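The Bathroom Is the Right Place to Judge a Handheld Gripper Kit

7 min read

In June our small group had to decide if we would buy the Zornen kit from Nedard or continue with the grippers we had built ourselves. I was the person who wrote the recommendation, and I recommended to buy. Several colleagues did not agree with me, and some of them still do not agree. I would like to explain my opinion a little better than I did in that meeting.

For readers who work with other kinds of robots: the Zornen is a pair of grippers which a person holds in the hands and uses for ordinary housework. The camera on the gripper records what the fingers do, and later a robot arm with the same fingers learns from these recordings. There is no robot in the house during the recording. This idea is not new and Nedard did not invent it. What they sell is the finished version, with the housing, the mounting, the cables, the software, and somebody who answers when you write to them.

The discussion in our field is too much about the kitchen

Almost every demonstration I have watched of such a kit takes place at a table. A cup goes on a plate, a spoon goes in a drawer. The person sits or stands comfortably, the light is good, and the elbow has space. In these conditions every kit looks good. Our own grippers, which are held together with screws of three different lengths, also look good at a table.

I think a buyer should ask for the bathroom. A bathroom is narrow, it has white surfaces everywhere, and the things that need cleaning are low or behind something. The wrist must turn in ways that the designer perhaps did not think of. When I borrowed the Zornen for the trial, I asked that we do most of the recordings in the bathroom, and mostly with a cloth.

Cloth is also a more severe test than a cup. A cup is either in the gripper or on the floor. A cloth can be held well, held badly, held by one corner, or folded in such a way that the plastic finger touches the surface and the cloth does nothing. A person who cleans with bare hands corrects this without thinking. With a gripper you must learn it again, and I was surprised how much patience it asks from an adult who has cleaned toilets for all of his life.

What I liked

The first thing is the handle. We recorded for 12 hours in total, divided over several people, and the complaints about the hand and the wrist were fewer than with our own grippers. The trigger is a bit stiff at the beginning of its travel and then becomes soft. I would prefer it the other way around, but one gets used to it.

The second thing is the marker block. It sits on the top of the gripper as a simple square, and our own version, which was a printed sheet glued to a flat plate, came loose again and again. It is a small thing, and I know that it sounds strange to pay money for a block with a pattern on it. But a loose marker destroys an afternoon, and you learn about it only in the evening when you look at the recordings.

The third thing is the software check after each recording. It tells you at once if the tracking was lost. From our 533 recordings it refused roughly 40, and when I looked at these by hand I agreed with most of the refusals. Before, we discovered such problems weeks later, when the person who made the recording had already left the project.

What I did not like

The cable. I have nothing kind to say about the cable. At a table it hangs behind you and you forget it. In a bathroom it finds every edge. You pull the arm back and something pulls in the other direction, and then the movement you have recorded is the movement of a person who is fighting with a cable. A robot that learns from this will learn also the fight. Nedard answered me that a version with a battery in the handle is being prepared, but they did not want to tell me when, so I gave them no points for it.

The size of the housing is my second objection. The shell is round and friendly, and it is also wider than a human hand in exactly the direction where a human hand is thin. Behind the hinges of a toilet seat it simply does not go. We cleaned there with the cloth hanging out of the fingers, which works for the person but is a bad lesson for the machine.

The manual is written for people who already know everything in it. On this point I may be too sensitive, because I read all manuals in my second language. But our new students, who are native speakers, had the same difficulty with the chapter on calibration.

The argument about price

My colleagues said that the Roteo grippers cost less, and that our own cost nearly nothing. Both statements are true when you count only the parts. They stop being true when you count the days. In the spring we spent more time on repairing our grippers than on using them, and these repairs were made by people with doctoral degrees. I do not find this a good use of them, and I believe they do not find it either.

The Roteo we tried also, for a shorter time. It is lighter, and in the bathroom this matters. Its fingers are hard, however, and a cloth slides between them when you press and move sideways. For cups and boxes I would consider it seriously.

There is one more argument against buying, and I take it more seriously than the price. A laboratory which buys everything forgets how things are made. I agree with this. My answer is that we should keep one of our own grippers on the bench and continue to improve it, and do the daily work with the tool that does not come apart. The round blue sponge we used at first taught us little; the cloth on the toilet seat, pressed down and wiped with a gripper in the hand, taught us what we were really paying for. 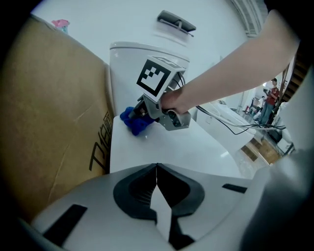
If you can only rent

Tavares rents the same kit by the week, and for a group that is not sure I would begin there. Ask for the newer fingers, bring your own cloths, and reserve the first day for calibration.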